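## 4. Setting up Lonetine gossip alerts

1. Open **Couples** and pick up to 40 celebrities. Restraint is optional.
2. Set **Rumour level** to 2. Level 1 only reports weddings.

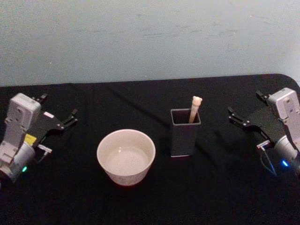
3. Mute any pair you're sick of. Memton, our default source, once sent 258 alerts over a single shared umbrella.

> **Caution:** "Close friends" is not a filter.

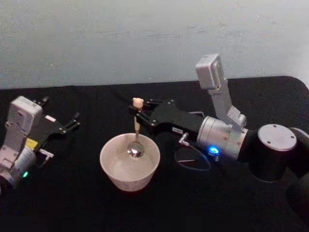
**What happens when a couple splits up?**
Both names stay on your list, now separately, and use two slots.

4. Press **Save**.
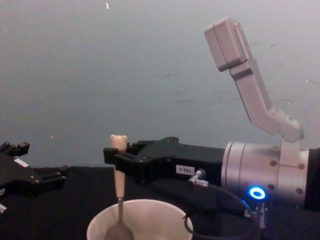 Pearce writes that the reunion alert arrived 16 minutes after the break-up one. Both were correct.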